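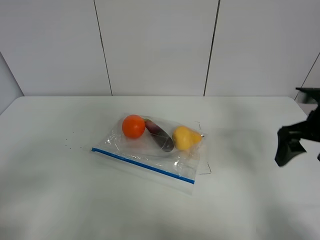

Toy produce in a clear zip-top bag, blue zipper strip, bag lying flat.

Storing play food sets in zip-top bags

kilnbrook41
Sorting the play kitchen stock at a toy lending library in Joltdale. Current method is one bag per set, three pieces to a bag, laid flat in a drawer. The bags wrinkle after a few loans and the zippers stop seating at the corners. Is there a better bag, or should I go to bins? Catalog is close to 1,000 pieces.

marl_and_tack
Thicker film. Ours are 3 mil and last a season. Thin sandwich bags crease next to the zipper and the track deforms there first. Also press the zipper from one end to the other. Pinching the middle first traps air.

Hashmi
Disagree on bags in general. Plastic bags and small children are a bad combination, and a closed bag holds moisture if the pieces were washed that morning. Mesh pouches, drawstring removed, zipper only.

kilnbrook41
The bags don't go home. Pieces are moved to a cloth sack at checkout. Moisture is a fair point. We air dry for 19 hours, overnight plus the morning.

Hashmi
Then the bag is only doing inventory. Mesh still does that.

marl_and_tack
Mesh hides the small parts. With a clear bag I can check a set without opening it. That matters when you have 3,000 pieces and one evening a week.

pellet_drawer
We use the Zomport drawer inserts, no bags at all. Each set gets a slot with a printed card. Takes more room than bags. Returns go faster.

Hashmi
Slots work until somebody tips the drawer.

kilnbrook41
Ordering a box of 3 mil in the same size and one pack of mesh. Will run both until May and post which one has fewer missing pieces.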